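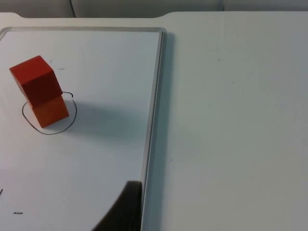

Block and Board Sets: Frequently Asked Questions

The Nikora Learning Resource Library lends activity sets to classroom teachers, after-school programs and registered home educators. The questions below concern the sets that pair colored wooden cubes with a dry-erase whiteboard. Last revised November 13, 2019.

What is the stacking activity?

A loop is drawn on the whiteboard with a black marker, and the child builds a tower of cubes inside it. Beginners use two cubes. The tower is complete when it stands without support and the bottom cube remains within the line.

Must the cubes be lined up exactly?

No. A tower with the upper cube turned or set partly over the side of the lower one is accepted, provided that it stands. Teachers who wish to practice careful alignment may ask for it in a later round.

For what ages is the activity intended?

The set is intended for children aged 3 and older. An adult must be present whenever the marker is in use.

Should the board be hung or laid flat?

The board must lie flat on a table for all stacking work. Wall hanging is not permitted during the loan period.

How should the loop be drawn?

Draw it freehand in a single stroke. It does not need to be a true circle, and a small gap or overlap where the ends of the line come together does not affect the activity. Leave enough space for a child's fingers on each side of the cube.

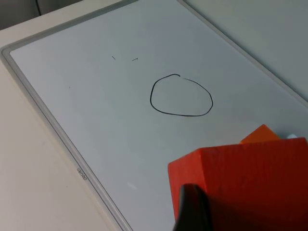
How is the board to be cleaned before return?

Wipe the writing surface with a dry cloth, including any stray ticks and dots outside the loop and any marks close to the rim. If smudges remain, use a cloth dampened with plain water and dry the board at once. Solvents and scouring pads are not to be used.

May the cubes be washed?

Cubes may be wiped with a damp cloth and left to air dry. They should not be soaked.

How long is the loan period?

Sets are lent for 21 days. A loan may be renewed once if no other borrower has requested the set. Renewal requests must reach the library before the due date.

What should be done if a cube is lost or the board is damaged?

Report the matter in writing to Yesenia Huanca, Loans Desk. Borrowers should not supply replacement cubes of their own, as sizes differ between manufacturers.

Whom may schools contact about staff training?

Requests should be addressed to Cristian Yupanqui, Education Services. Training is offered each March at the Mestach Street branch.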